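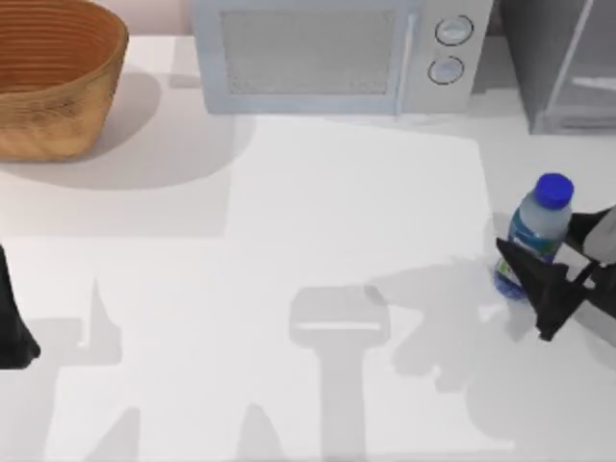

Mokton Street Tenants' Association, May meeting, minutes

Began 7:10. The 7:00 start remains aspirational.

Laundry room. Grullwood Property has replaced one dryer with an older dryer. Letter to be sent, firmer than the last letter.

Bike shed. The Bimik lock was quoted at $699, or $757 with a second key. Long discussion of whether we are second key people. Vote put off to June.

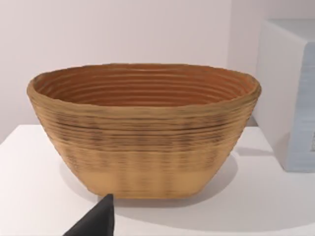 Asked from the floor: who pays if the shed lock gets broken?

The association pays the first $100 and Grullwood covers the rest, under the lease rider.

Noise. Apartment 40 denies owning a trombone. Noted.

Next meeting Monday, same room, bring your own chair.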